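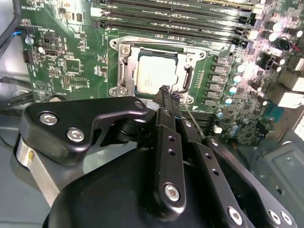

Robotics Club: PC disassembly task, October update

The Cirnstead robotics club has moved its arm project from loose parts to a full desktop chassis. The motherboard stays mounted in the case, which limits the approach angles far more than the open bench setup did. Work is concentrated on the processor socket, with the load plate open and the gripper brought in from the heatsink side.

The two parallel fingers now carry textured black pads. Bare metal tips slid on the edges of the heat spreader in earlier trials, and the pads cured most of that. They do fray, and the team has started logging wear after every session. The Ovness pad stock is down to 4 pairs. Members who want to try another material should bring a sample large enough to wrap both fingertips.

Current results: 41 of 45 approaches ended with the fingertips inside the allowed zone next to the socket. Three of the misses came from the same cause, a stale wrist camera calibration. The fourth has not been explained. Calibration is now run at the start of each session and again after any change to the finger links.

Glare from the capacitors remains a problem. Their tops wash out under the bench lamp and the edge detector picks them up as corners. The Wiegand subgroup is testing a lower lamp position and a shorter exposure. Results will go in the shared log.

Next step is the memory latches, then the power connector. The Biris regional entry form asks for a written task description and a parts list, and both drafts are open for comments until Friday. Safety glasses are required whenever the arm is powered.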